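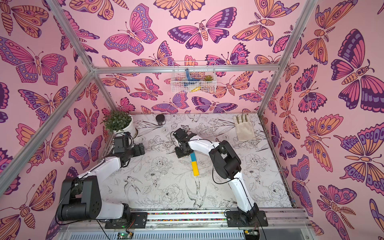
The cell in its butterfly dress, with the glove at the back right and the block in the middle.

Recording your first set of demonstrations on a two-arm cell
Posted by Lowri Gough, 11 Apr 2023

I get a fair number of letters from people who have built themselves a pair of arms, got them moving nicely, and then sat down to record examples and found they had no idea where to begin. I was just the same! So this page goes through how we do it at the Narkthorpe workshop, step by step, and I hope it saves you a few of the long evenings I had.

You will need a working cell with both arms bolted down, a way of driving them by hand (ours is a little leader pair we call Mitis), an overhead camera, one camera on each wrist, and something to save the recordings with. We use Matos, but anything that keeps the pictures and the joint readings in step will do.

1. Dress the cell
Plain white walls are lovely to work in, but a model trained only on plain white walls gets terribly upset the first time it meets a patterned curtain. We change the wallpaper and the floor sheet between sets, and we are not shy about it. Butterflies, flowers, birds, whatever turns up in the remnant bin. Smooth the floor sheet down well into the corners before you clamp it, and check that neither arm drags it when it swings low.

2. Put in the things that don't matter
Add a few objects that the arms are not going to touch. A plant in a pot is good, and so is a small jar, or a wire basket hung from the back bar with bits and bobs in it. Leave them where they are for one batch, then shuffle them for the next. Keep tall things out of the path of the elbows — I have swept up more potting soil than I care to say.

3. Choose the things that do
For a first set, pick one hard object and one soft one. A two-coloured block is a kind start, as you can tell at a glance which way up it is when you look back through the recordings. A cloth glove is harder work. It folds, it sags, and it never lands the same way twice, and all of that is worth having in your data. Lay it flat to begin with, fingers to the back, and only move on to crumpled starts once you can pick it up cleanly from flat.

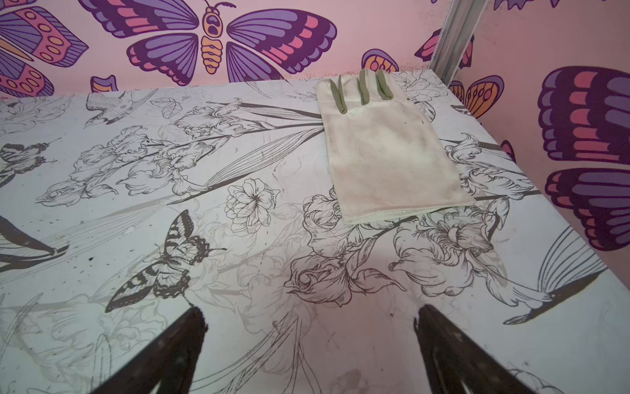 Wrist view, with both fingertips in sight and the glove still ahead of them.

4. Check the wrist cameras before anything else
Please don't skip this one. Drive the arm to a comfortable starting pose and look at what the wrist camera is showing you. You want both finger ends in view, coming up from the bottom, and your object somewhere ahead. If one finger is missing, loosen the bracket, turn it a touch and look again. Yareli Mendoza lost a whole set of 192 recordings to a slipped bracket last September, and she has kept a strip of tape on her screen ever since to mark where the tips should sit.

5. Record in short batches
We do 14 at a sitting and then get up for a stretch. Start each one from the same arm pose, move at a steady pace, and pause for 2 seconds at the end with the grippers open. If you fumble, carry on and recover if you can, then tag it "recovered" when you save. Those are useful later. If you drop something off the front rail, stop and throw that one away.

6. Look through them the same day
Play back the first and last of every batch from all the cameras. Write down which sheet and wallpaper you used and where the soft object started. Our Sarkasari set has nearly 100 good recordings in it now, and the notes have been worth every minute when somebody asks why the left arm is so fond of one corner.

Next page: splitting your recordings for training and testing.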